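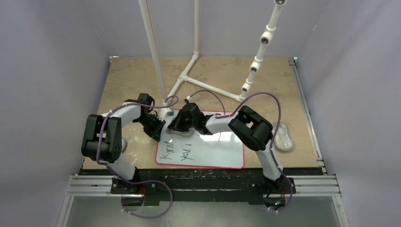 Figure 2. Two pieces of black handwriting on a white board, written at a steep angle; the first begins with a large K. Bright reflections show on the glossy face.

Home Issues Contents Authors Previous Next Download

4.2 Slant, glare and the reading of short words

Short handwritten words were harder to read than the pilot at Hirngate had led us to expect. The pilot used running sentences, in which a doubtful letter can be recovered from the words on either side. The main set, gathered at Lukarberg in August, was made up of single words and word pairs with no such context. Of the 2,000 readings in this set, 41 were left blank by the reader and are treated as errors in what follows.

Slant was measured between the baseline of the word and the lower edge of the writing surface. Up to a moderate slant, readers made few errors and seldom turned the sheet or board. On steeper words they slowed down, and the errors fell mostly on the letters after the first. A large initial capital was usually read correctly whatever the slant. The small letters behind it were often confused, above all i with j and n with u. The left word in Figure 2 shows the difficulty: the K is plain, but the rest could be read as "jnd" or as something close to it.

Glare was scored separately. Glossy surfaces return a bright patch under most ceiling lights, and a reader standing still may lose part of a stroke behind it. We scored a word as affected only where the patch touched the ink. Reflections elsewhere on the same surface were noted but left out of the model. This is stricter than the rule used by Ghauri, who counted any visible patch, and it may partly explain why the effect of glare is smaller in our results.

Two pens were compared. The Sepp has a chisel tip and the Surkik a round one. Words written with the round tip were read slightly faster at low slant, but the difference disappeared for steep words. Pen was therefore dropped from the final model, and slant, glare and word length were kept.

Readers were tested at a fixed distance of 70 cm and were free to tilt the head. Head movement was not recorded. Tanveer Ghauri has suggested (personal communication) that tilting accounts for most of the added reading time, a point we cannot settle with the present data. Section 4.3 gives the error counts by letter pair.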